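가정 내 개별 포장 간식의 정리와 재사용 골판지 상자 포장에 관한 소과제 보고서

과목: 생활포장실습
과제명: Wallau 과제 (상자 재사용 부문)
제출일: 6/11/21

1. 과제 개요

가정에서 소비되는 사탕과 비스킷은 대부분 낱개로 포장되어 있다. 봉지를 개봉한 뒤에는 여러 제품이 한 바구니에 섞이기 쉽고, 이 상태로 다른 상자에 옮겨 담으면 가벼운 과자가 단단한 사탕에 눌려 부서지는 경우가 생긴다. 본 과제에서는 세제류 배송에 쓰인 골판지 상자를 다시 사용하여 혼합 간식을 포장할 때의 담는 순서와 빈 공간 처리 방법을 정리하였다. 작업 장소는 일반 가정의 식탁으로 한정하였으며, 별도의 포장 작업대는 사용하지 않았다.

포장 방식은 수업에서 배부한 Drindell 양식에 따라 기록하였다. 양식의 항목 중 운송 거리와 적재 단수는 본 과제와 관계가 없어 공란으로 두었다.

2. 재료

2.1 상자

사용한 상자는 갈색 골판지 상자이다. 앞면에 '酷盘KUPOH' 상표와 '洗涤粉清洁片组合装'이라는 품명이 인쇄되어 있어, 세척 분말과 세정 정제의 조합 상품용임을 알 수 있다. 규격란은 '1kg*2瓶'으로 시작한다. 앞면 오른쪽 위에는 취급 주의 기호가 한 줄로 배열되어 있고, 그중 위쪽 방향 화살표와 잔 모양 기호는 판독이 가능하다. 모서리 일부가 눌려 있으나 구김의 정도가 가벼워 보강 없이 사용하였다.

재사용 상자는 새 상자보다 면의 강성이 낮다고 보아 내용물의 총 질량을 2000 g 이하로 제한하였다. 이 값은 실측한 한계 하중이 아니라 본 조에서 정한 작업 기준이다.

2.2 내용물

내용물은 다음의 세 종류로 구분하였다.

가. 경질: 양끝을 비틀어 포장한 사탕류
나. 취성: 비스킷, 웨이퍼 등 눌리면 부서지는 과자
다. 연질: 빵류 및 크림이 든 제품 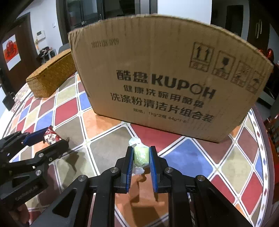

경질 간식은 단위 질량이 작고 변형이 거의 없어 취급이 쉽다. 다만 비틀림 포장은 양끝의 필름이 얇아서, 이 부분만 잡고 여러 번 옮기면 꼬임이 풀릴 수 있다. 따라서 몸통을 잡고 옮기는 것을 원칙으로 하였다. 취성 간식은 접합된 끝부분 또는 포장 측면을 가볍게 잡고, 연질 간식은 넓은 면을 받쳐서 옮긴다.

2.3 완충재

완충재로는 구긴 종이와 얇은 골판지 조각을 준비하였다. 골판지 조각은 Sterach 방식의 칸막이로 접어 쓸 계획이었으나, 상자 폭에 맞추어 자르는 과정에서 접힘선이 어긋나 예비 작업에서만 사용하였다. 본 작업의 완충재는 구긴 종이로 통일하였다.

3. 작업 방법

3.1 작업면 준비

식탁은 원형이며 다색의 마름모무늬 식탁보가 덮여 있다. 식탁보 위에서는 상자를 밀어 옮길 때 천이 함께 밀릴 수 있으므로, 상자의 위치를 먼저 정하고 이후에는 움직이지 않았다. 분류 전의 간식은 상자 앞쪽에 놓고, 뚜껑이 있는 직조 바구니는 상자 옆에 두었다.

무늬가 복잡한 식탁보는 작은 물건의 식별에 불리하다. 특히 초록색 포장의 사탕은 식탁보의 올리브색 부분과 겹치면 구분이 늦어진다. 후속 작업에서는 단색 천이나 쟁반을 까는 편이 적절하다고 판단된다.

3.2 담는 순서

1) 상자의 날개를 모두 바깥쪽으로 젖힌다. 안쪽으로 접힌 날개는 과자 포장의 모서리에 걸린다.
2) 바닥에 구긴 종이를 한 층 깐다.
3) 경질 간식을 바닥 전체에 고르게 넣는다. 한쪽에 몰리면 상자를 들 때 기울어진다.
4) 얇은 종이를 한 장 덮어 층을 구분한다.
5) 취성 간식을 세워서 넣는다. 눕혀서 겹치면 아래쪽 제품에 하중이 집중된다.
6) 연질 간식을 맨 위에 놓고 남은 공간을 종이로 채운다.
7) 날개를 닫고 상자를 가볍게 기울여 내부에서 움직이는 소리가 나는지 확인한다.

5)에서 포장지가 구겨진 제품은 끝부분의 접합선을 위로 향하게 하였다. 접합선이 아래에 있으면 자체 무게로 끝이 접히면서 제품이 옆으로 쓰러진다. 금색 포장의 비스킷과 같이 광택 필름을 사용한 제품은 서로 미끄러지기 쉬우므로 상자 벽에 붙여서 넣는다.
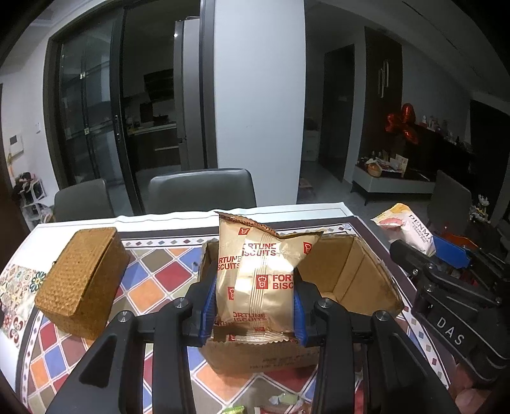
4. 결과

4.1 작업 시간

분류를 포함한 한 상자의 작업 시간은 120초를 기준으로 잡았다. 분류를 먼저 끝낸 경우에는 기준 이내에 작업이 완료되었으나, 분류와 투입을 동시에 한 경우에는 기준을 초과하였다. 초과 시간의 대부분은 4)의 구분 종이를 걷어 내고 누락된 사탕을 다시 넣는 데 소요되었다.

4.2 파손

포장을 마친 상자를 30 cm 높이에서 바닥면 방향으로 낙하시킨 뒤 개봉하여 내용물을 확인하였다. 취성 간식을 세워서 넣은 조건에서는 부스러기가 적었고, 눕혀서 겹친 조건에서는 맨 아래층의 제품에 금이 간 것이 확인되었다. 경질 간식에서는 두 조건 모두 외관상 변화가 없었다. 구긴 종이의 사용량이 부족한 상자에서는 층 구분이 무너져 사탕이 위층으로 올라왔다.

상자의 내용물이 300 g이 넘는 경우와 그 이하인 경우를 비교하면, 적은 쪽에서 내부 움직임이 더 컸다. 빈 공간의 비율이 높기 때문이며, 내용물이 적을 때는 상자를 바꾸는 것이 완충재를 늘리는 것보다 간단하다.

4.3 상자 상태

낙하 후 바닥면의 테이프 부위에는 벌어짐이 없었다. 이미 눌려 있던 모서리는 구김이 조금 더 진행되었다. 앞면의 인쇄는 그대로 남아 있어 내용물과 표기가 일치하지 않는다. 세제류 상자에 식품을 담는 것이므로 겉면에 내용물을 다시 표기하고, 잔류 분말이나 냄새가 있는 상자는 사용하지 않아야 한다. 낱개 포장이 되지 않은 식품은 이 방법의 대상에서 제외한다.

5. 고찰 및 한계

담는 순서는 파손에 영향을 주는 것으로 보이나, 상자의 사용 이력을 통제하지 못하여 상자 강성의 영향과 분리할 수 없었다. 습도 역시 측정하지 않았다. 골판지는 습도에 따라 강성이 달라지므로 계절이 다른 11월에 같은 절차로 재시험할 예정이다.

Haruna 조의 보고서에서는 칸막이를 사용한 조건을 다루고 있어 본 조의 결과와 직접 비교가 가능하다. 다만 해당 조는 연질 간식을 포함하지 않았으므로 비교 범위는 경질과 취성으로 제한된다.

6. 후속 작업

칸막이의 접힘선 위치를 수정하고, 구긴 종이의 양을 질량으로 기록한다. 작업면에는 단색 쟁반을 사용한다. 낙하 방향은 바닥면 외에 모서리 방향을 추가한다.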